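The Long Life of a Lending Library

Foulkes Public Library opened its tool collection in January with 200 items and a single set of shelves behind the periodicals desk. The collection now holds 3,000 items, and residents of Cimach and the surrounding townships may borrow from it on the same card they use for books.

The growth of the program owes much to Cledwyn Vaughan, the library's director of community services, who argued that a public institution should lend what its patrons need for short periods and cannot easily store. Ladders, tile cutters and canning kettles met that test from the start. Sewing machines were added after repeated requests at the front desk, and they remain the items with the longest waiting list.

"A household may need a floor sander once in ten years," Mr. Vaughan said. "We saw no reason for every household on the street to buy one."

Funding was the first difficulty. The town's operating budget made no provision for items other than books and recordings, and the library's insurance did not extend to power tools. A grant from the Fundlow Trust covered the initial purchases and 2 years of coverage. The library has since met its costs through the general budget, with replacement parts paid for by late fees.

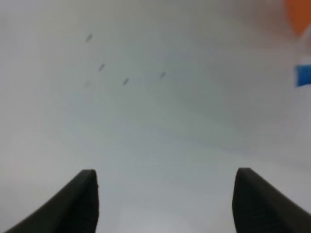 Borrowing periods were set with some care. Hand tools go out for 4 weeks, in keeping with the loan period for books. Power tools go out for one week and may be renewed once if no other patron has placed a hold. Seasonal equipment, such as apple presses and snow rakes, may be reserved in advance, and patrons are asked to collect their reservations by noon.

Returned items are inspected before they go back on the shelf. Blades are checked, cords are examined along their full length, and any item that fails is tagged and sent to the repair bench. Staff members record each repair in the catalog entry, so that a patron can read the history of a drill much as a reader might note the stamps in an old novel.

The library at Kanus, across the river, has asked to join the program. Under the proposed agreement, the two collections would share one catalog, and a van would carry requested items between the buildings. The trustees of both libraries are reviewing the terms, including which town would bear the cost of fuel.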